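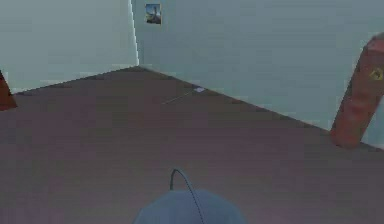

刷内墙之前,先把墙角处理好。多数人自己刷墙,大面刷得不差,毛病都出在两面墙相接的那条线上:一边厚一边薄,或者腻子堆成一道圆弧,灯一开就显出来。图中两面浅灰绿色的墙交成一条笔直的竖线,从上方一直落到地面,收口要做到的就是这个样子。浅色墙尤其要注意,角线稍微歪一点,远处就能看见。下面按顺序写,适合墙面基本完好、只需翻新的房间。

装修课堂 > 墙面 > 内墙翻新 > 墙角与收边

作者:Puspita Mangundap
更新:2020年1月23日,星期四

一、量尺寸,算用量

先量每面墙的长和高,相乘后加起来,再减去门窗。我家书房净高269厘米,门洞宽80厘米、高218厘米,门洞的面积要从总数里扣掉。窗户同样处理,很小的气窗可以不扣。得出的面积乘以遍数,除以漆桶上标注的每升涂布面积,就是需要的升数。旧墙颜色深、新漆颜色浅的,按三遍算,其余按两遍。

同一个房间的漆尽量一次买齐。调色漆分两次调,颜色可能有差别。如果已经分两次买了,把两桶倒进一个大桶里搅匀再用。

二、清理旧墙

家具移到房间中间,盖上塑料布。地面沿墙铺纸板或旧床单,用胶带固定,人踩上去不打滑才行。

用铲刀把起皮、鼓包的地方铲掉,铲到边缘不再松动为止。钉子拔掉,膨胀管能取就取,取不出的敲进墙里两三毫米再补。厨房隔壁的墙可能有油,用稀释的洗洁精擦一遍,再用清水擦一遍。

有霉斑的地方先找水源。外墙渗水、窗边漏缝没有修好,刷什么漆都会再发霉。

三、补墙角

1. 用80目砂纸把旧角线上的漆疙瘩磨平,扫掉粉尘。
2. 阴角有裂缝的,沿缝割成浅V形,填嵌缝石膏,干后贴纸带。纸带先对折,折线对准墙角压进去。
3. 先刮一面墙的腻子,第二天再刮另一面。两面同时刮,刀尖会把对面刚抹好的刮花。
4. 腻子干透后,用细砂纸打磨。手电贴着墙面照,有影子的地方再补一点。

阴角刀我用的是Dusholm的,普通铲刀也能做,只是慢一些。Herman Sinaga习惯在墙角弹一条墨线,照着线刮。我试过,老房子墙角歪得厉害的时候有用,但墨线要弹得很淡,浅色漆不容易盖住。

四、贴美纹纸
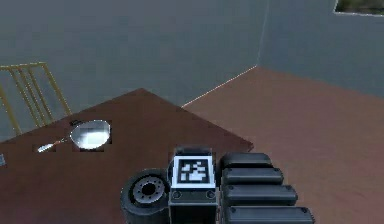 图/Modico 图库

白色踢脚线和白色窗框旁边刷灰色,颜色一分开,边线直不直就很明显。踢脚线上沿要贴美纹纸,窗框四周也要贴。贴之前把踢脚线上沿的灰擦干净,有灰的地方纸贴不住,漆会渗进去。

美纹纸每段不要超过一臂长,用塑料刮片压实靠墙的那一侧。转角处剪断重贴,不要硬折过去。踢脚线和墙之间有缝的,先打一道可上漆的填缝胶,抹平,干了再贴纸。

撕纸的时间是最后一遍漆表干但没有硬透的时候,方向与墙面成斜角,慢慢往后拉。隔了几天才想起来撕的,先用美工刀沿边划一下,否则会带下漆皮。

五、上底漆和面漆

补过腻子的地方吸水快,不刷底漆会发花。底漆薄薄一遍,墙角先用小刷子刷出一条边,再用滚筒滚大面。

面漆也是先刷边、后滚面,但刷一面墙的边就滚一面墙,不要把整个房间的边都刷完再回头。边上的漆干了,滚筒接上去会留一道框。滚筒尽量靠近墙角,让刷子的痕迹窄一些。

两面墙颜色不同的,先刷浅色,浅色可以过角一点。等它干透,在浅色那边沿角线贴纸,纸边先用浅色漆封一道,再刷深色。这样即使有渗漏,渗出来的也是浅色。

两遍之间的间隔看桶上的说明。我去年七月刷的时候赶上下雨,比说明上多等了半天。冬天室温低于漆桶标注的最低施工温度时不要刷。

六、收尾

剩下的漆装进小玻璃瓶,贴上房间名和色号,以后补划痕用。滚筒套当天洗,水性漆用清水洗到不出颜色,立起来晾干。开关面板等墙漆干透再装回去,装之前确认已经断电。

相关文章
· 滚筒毛长怎么选
· Kwok伸缩杆使用记录
· 旧踢脚线翻白的步骤
· 天花板裂缝的三种补法
· Allden腻子刀保养

本站使用Cookie记录您的浏览偏好。继续浏览即表示同意。[接受] [设置]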